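Food Storage at Home, week 2 notes

Okay, ripening! I got carried away last time, so we're picking up at ethylene. It's the gas a lot of fruit gives off as it ripens, and it pushes the fruit next to it along too (apples are terrible for this).

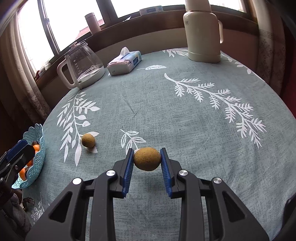 Bananas, pears and peaches keep ripening after picking. Grapes and citrus don't, so buy those ready to eat. For next week, read the Zesby handout, up to page 12, and bring questions!

2 comments · 1,088 shares

Related
Week 1: What your fridge drawers do
Week 3: Drying and freezing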